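4.2 Attendance and the question of dress

Organizers of literary galas like to say that a dress code brings in new readers. We doubt it. The Neltthorpe dinner sold 80 tables in May, and its program credits the color theme with "a younger room." No ages were collected. At Cilden, where guests wore what they liked, 66 of the people who returned our form had never been to a book event before – a better result than Neltthorpe can document.

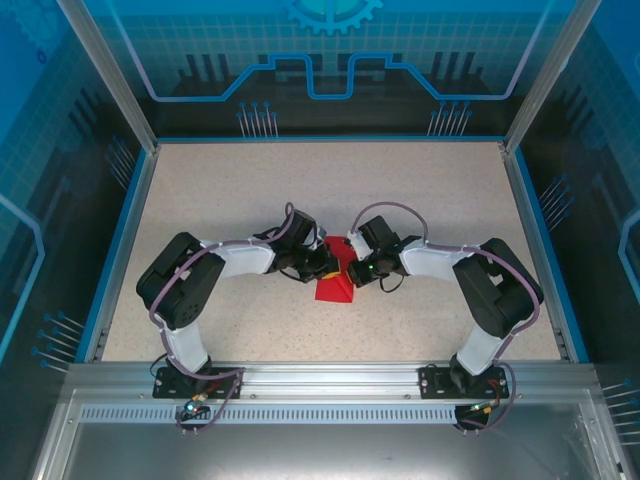
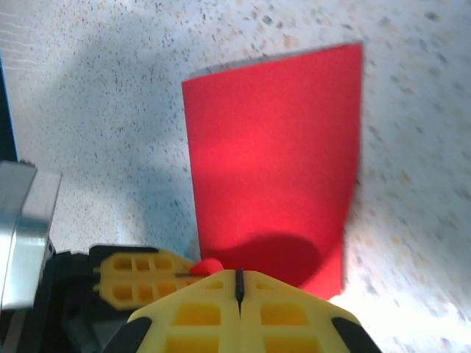 Figure 2. Red material on a speckled surface, two views.

The fundraising claims are no firmer. Tondaria reports about 2000 dollars per table, but the sum mixes ticket sales with auction bids and leaves out the cost of the hall. The Villaseñor evening lists its costs, and once they are taken off, the gain over an ordinary reading is small. Press coverage dwelt on gowns and hardly mentioned the authors. Whether any guest later bought a book is a question neither host asked, and we would treat talk of "reaching readers" with caution until one does.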